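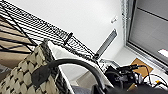

A woven basket beside black wire shelving in the Plindthorpe store room.

Vesna Hoxha fits out storage for Skostico and prefers wire shelves to solid ones. "Dust falls through, and you can see what is on the shelf above you," she says. Her usual bay is 60 cm deep with the shelves set on collars, so heights can be changed without tools.

Baskets go beside the rack or on its lowest level. She asks for handles fixed at the side. "A handle takes the strain at its anchor. Check there first, then the rim." Her limit is 8 kg per basket, and she inspects each one every 6 months.

Flat board is stored upright. "Laid down, it bows," Hoxha says. The next room, for Karagiannis, will be fitted in January.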